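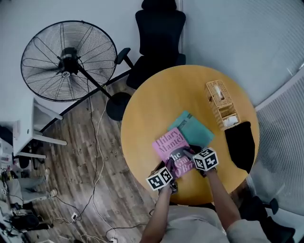
Tourism & Leisure Studies > Rail and Slow Travel > Full Text

4.2 Do night train packages replace flights?

Tour sellers like to say that every seat sold on a rail package is a seat left empty on a plane. We doubt it, and the survey from Delville gives us little reason to change our minds. Of the 300 travelers who booked the Dramura lake tour by night train, only 100 said they had priced a flight at any point before paying. The rest never looked. A person who never looked at a flight may still have taken one if the train had been full, but the operator's brochure counts all 300 as flights avoided, and we can find no basis for that.

Bíró and Olvera defend the higher count on the grounds that people forget what they compared. That may be so. Their own interviews, though, were held on board, over breakfast, with a tour leader in the same car. Asked by a host whether the train was a green choice, most guests will say yes. We asked the same question by mail in March, after the travelers had been home for a while, and the answers were cooler. Several people wrote that they picked the tour for the lake and would have gone by bus.

There is also the matter of added trips. Seventeen respondents told us the package was an extra vacation, taken on top of their usual one. For this group the train replaced nothing. It added a journey, plus the taxi rides at Lozano, where the last station is 10 miles from the hotel and no shuttle meets the evening arrival. Neither the brochure nor the earlier study includes those miles.

The claim that long hours on the train are themselves part of the vacation is harder to test. Brandes treats time spent with a book (Figure 1) as a sign that travelers value the ride. We are not convinced. People read in waiting rooms too. In our mailed forms, reading was the most common answer to "How did you pass the time?" -- but that wording invites people to list whatever kept them from being bored, and it should have been changed before the forms went out. Cervantes raised this at the pilot stage and we kept the question anyway, so that our results could be set beside the older ones.

Figure 1. A Hilary Mantel hardcover on a round wooden table.

Beltrán suggests a simpler check: compare bookings on the Zorance route, where the night train was dropped for one season, with bookings on the Dramura route, where it ran as usual. If rail packages do pull people off planes, air arrivals at Zorance should have gone up that season. The operator has not released its sales by route. Until it does, we treat the 100 travelers who priced a flight as an upper limit on the number who gave one up, and the tables in Section 5 use that figure throughout.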